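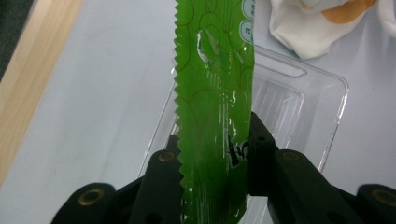 Slide 1. Opening (2 minutes)

Good afternoon, and thank you for coming after lunch. My talk is about how a small shop writes the words on its shelves and product pages. I worked at the Carnow store for three years, and later I helped Nimel with their online catalog. In both places the goods were fine, but the customers could not find them.

Ask the room: who has searched for something in a shop while standing in front of it? Wait for hands.

Slide 2. The problem of two names

Explain that every product has two names. There is the name the supplier gives, and there is the name the customer has in mind. In the Carnow system we had 687 products, and most of them carried only the supplier name. It was short, full of codes, and often in capital letters. The staff learned these names in a few weeks and then forgot that they were strange.

Tell the story of the tea towels. The supplier called them "kitchen linen, flat". A customer typed "dish cloth", got zero results, and wrote us an angry message. We had 200 of them in the back room.

Speak slowly here, I always go too fast in this part.
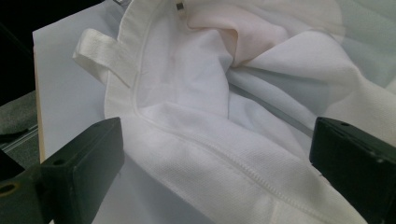
Slide 3. Write down what the hand and the eye find first

My rule for a catalog text is that the first line must answer the question a buyer asks before all the others. For clothing this is nearly always the kind of garment and the color, then the part that makes it different from its neighbor on the shelf. "White top" is too little. If the collar is a curved band with a raised seam along its inner border, say so, in simple words, because two white tops on a screen look the same until somebody mentions the neckline. Nimel wrote "elegant" in the first line of almost every garment. A buyer cannot filter by elegant.

If there is time: show the before and after text for the gray cardigan. Skip it if we started late.

Slide 4. Food is harder

People buy food by memory. They remember a color, a shape, maybe a picture on the bag, and very often they cannot read the name on it. At Horkano, the grocery on the corner near my old apartment, half of the imported snacks had a shelf label with the brand only, written in letters that did not match the package. Customers came to the counter and described the bag with their hands.

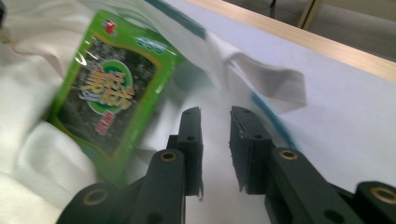 Green pouch, round emblem, Chinese characters in yellow-gold.

So the label should carry the original name, a translation, and the color of the package. Yes, the color. Some colleagues told me this is not professional – I still think it is the most useful word on the label. Remember to say that the color must be checked again when the supplier changes the design.

Slide 5. How to begin on Monday morning without a budget

Change "Monday morning" in this title, it sounds like a business book.

Take the search words that gave no results. Lins, the program we used, can export them, and others have something similar. Read the list aloud with one person from the counter. Fix the first page of it and leave the rest for next month.

Slide 6. Questions

Keep 3 minutes. If they ask about automatic translation: we tried it in September, and we corrected almost every line by hand. If they ask about cost, go back to slide 5.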